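Staltasow fit-out, progress to end of August. Short one, sorry, flat out here.

Upstairs room nearly done. 2 of 6 tables cleaned so far, rest next month.

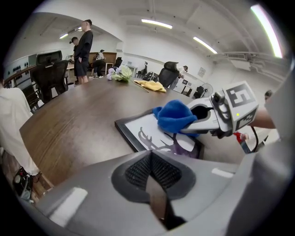
Table cleaning is slow but going OK. Dark tops show every smear so we've gone to cloths only, no spray. Blue cloth for the picture frames, yellow for the tabletop. Spent $100 on cloths and flowers, reciept to come.

Deer print still needs a wall. Hooks on order from Kellitz.
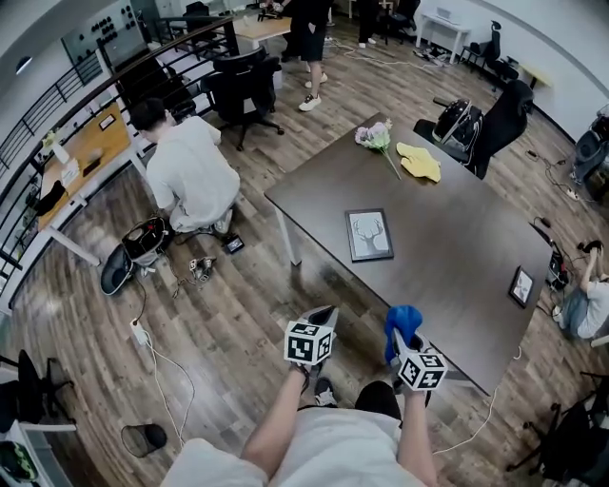
Houda Kamel would hang the deer by the stairs and keep the tables clear for meetings. Fine by me if you agree.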